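Huston Folding Bench Group
Minutes of the November meeting, held in the back room at Multow

The meeting opened a few minutes after four, once everyone had found a chair and the kettle had been talked into working. The chair thanked people for coming out in such miserable weather, and thanked the Trultitz members in particular, who had the longest drive and still brought cake.

1. Minutes of the last meeting
Accepted with one correction. The spare gripper fingers are kept in the gray cabinet and not in the drawer under the window, as anyone who has gone looking in the drawer will already know.

2. The left arm fault
This took up most of the afternoon, and rightly so. For those who missed the October emails, the left arm on the two-arm folding bench stopped dead partway through a run while it was still holding a towel over the table. The right arm did not stop. It carried on with its half of the fold, pulled the towel tight, and went on pulling until the person at the desk hit the stop button. No one was hurt and the towel was no great loss, but we all agreed it was not a thing to shrug off.

The log shows error 303 on the left arm, a lost connection, and then nothing more from that side. The bench lead had spent two evenings going over the arm and told us, with a good deal of patience for our questions, that the connector at the gripper end had worked itself slightly out of its seat. The purple cable has to have enough slack for the arm to reach the back corners, and the feeling is that the loop had been catching on the forearm and giving the plug a small tug each time. The bench had done close to 500 folds since the cable was last looked at, so that is a lot of small tugs. 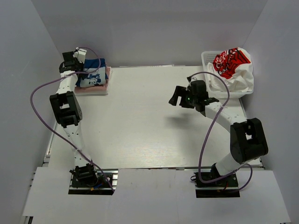 The two-arm bench, left gripper at the folded stack and laundry basket side to the right.

There was a long and friendly discussion about what to do with the cables. One member would like them clipped along the forearm the whole way. Another had tried this on the Yang bench last year and found that the clips pinched at the elbow, which only moved the trouble to a new spot. In the end we settled on a single soft tie near the gripper, with the loop left free below it, to be tried on the left arm first and looked at again next month.

The more serious point was that one arm kept moving after the other had dropped out. Several people said they had always taken it for granted that the two would stop together – so had the chair, who was big enough to admit it. The software pair explained that the shared stop only listens for the button and for a collision, and does not count a lost connection as either. They already have a change written that will halt both arms within 40 milliseconds of losing contact with one. It has been tried with the grippers empty and behaved well. It still needs trying with cloth in both grippers.

Agreed: no runs with both arms powered until the change has been tested with cloth and the result written in the bench book. Single-arm work may go on as usual, with the other arm switched off at the wall.

Agreed: the person at the desk stays at the desk during a run. We know how tempting it is to wander over and straighten a sleeve.

Agreed: a cable check goes on the start-up sheet, right after the check of the stop button.

3. Laundry
We are short of plain towels. Shirts and printed cloths are plentiful, so thank you, but please hold off on those for now.

4. Any other business
The Multow room is booked by the choir for the first week of next month, so the next meeting will be in the upstairs room. It is colder up there and a sweater is advised. The Trultitz members have kindly offered to bring cake again, and this was carried without a vote.

The meeting closed at ten to six.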